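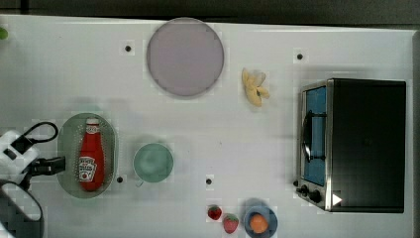

Toaster oven, round plate and banana on a white table.

Print this page | E-mail this page

Dorna Drum Bund

The Dorna is a low-level bund for the storage of oils, coolants and water treatment chemicals in power stations, boiler houses and similar premises. It is made by Bunix at the Jelelar works and supplied either directly or through Đặng, the appointed distributor.

The bund holds 4 standard drums on a removable grating. The sump below has a capacity of 219 litres and is moulded in one piece, without seams or welds. Fork pockets are provided on two sides so that the empty unit may be moved by truck. The bund must not be lifted or moved while drums are standing on it.

Technical details

Sump capacity: 219 litres
Drums: 4
Weight, empty: 114 kg
Body: polyethylene, yellow or black
Grating: galvanised steel or polyethylene
Drain: threaded plug, fitted as standard
Guarantee: 5 years on the body

Suitable contents

The polyethylene body is suitable for most lubricating oils, for glycol mixtures and for the dilute acids and alkalis commonly used in boiler water treatment. Customers storing concentrated acids should order the polyethylene grating, as the galvanised version will corrode if splashed. The Dorna is not intended for flammable liquids. A steel bund with an earthing point should be used for these, and details are available on request.

Chemicals that react with one another must not be kept on the same bund. Where a site holds both acid and hypochlorite, separate units are required and should be placed well apart.

Siting and inspection

The bund should stand on a level concrete floor, clear of walkways and away from steam lines or other sources of heat. If it is used outdoors, the optional cover should be fitted, as rainwater takes up space in the sump that would otherwise be available for a leak.

Bunix recommends that the sump be inspected weekly and after every change of drum. Any liquid found should be identified before it is removed. It should not be released to a surface drain. The grating lifts out in two halves for cleaning, and each half should be handled by two persons wearing gloves.

Accessories

Outdoor cover, loading ramp, dispensing shelf and replacement drain plug. The loading ramp was altered in June and now hooks over the rim of the body. Earlier ramps may still be used with earlier bunds but will not fit the present one.

Ordering

Orders should state the body colour and the type of grating. Units are delivered on a tail-lift vehicle to the ground floor only. Carriage is quoted separately for island and overseas addresses.

Page revised December 29, 2020

Print this page | E-mail this page

Comments

Stores, water treatment plant
Does the dispensing shelf fit over the rim when the cover is on? The leaflet does not say.

Bunix Sales
The shelf and the cover cannot be fitted together. A taller cover may be ordered through Đặng.

Boiler house reader
We have two of these under our inhibitor drums. The drain plug is rather close to the floor, so we use a hand pump to empty the sump. Otherwise satisfactory.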